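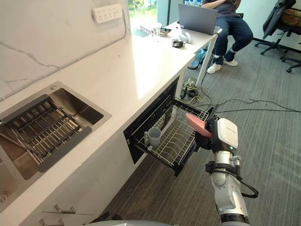

Dishwasher loading, teleop – Sunday, started late

Kitchenette task again, drawer rack, remote control the whole way. Lukian Nazarenko on the leader arms, me on the laptop and the stop button. Goal was 10 clean episodes before lunch, got there but only just.

Pink piece first. Approach from the front right corner, tilt it before it gets to the tines, not over them. Lukian kept wanting to tilt late and then the wrist runs out of travel. Told him to overdo it. Better after that.

Camera delay is bad when the Dinsa recorder is writing to the shared disk. Moved it to local, felt fine. Need to put that in the Ramport config so we dont forget again. Also the logger names episodes by start time and two of them got the same name – renamed by hand, check them.

Cups are slower. Grip from the side with the cup lying flat, stay low over the rack, then turn.
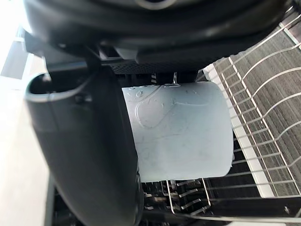 Should we keep the episodes where the operator fumbles and regrasps?

Keep them if the regrasp ends in a good placement, and tag them. The Flutwood set had almost none and that policy just froze after a bad grip. Throw out anything where the operator stopped to talk or let go of the leader arm.

Other stuff
Total in the set is 3,156 now counting today. Plates way over represented, cups and mugs thin.
Gripper force at 400 on the slider was OK for both, 500 is too much for thin plastic, go back down before starting.
Left foot pedal sticks. Plesari has a spare, ask.
Tried one by hand guiding instead of remote. Smooth path but my own arm was in the head view most of the time, so not usable as is. Mayb with the wrist view only.

Next: mugs, handle facing out, and vary where the drawer stops. Lukian wants shorter sessions, his placements get sloppy toward the end and I agree. Swap operators halfway.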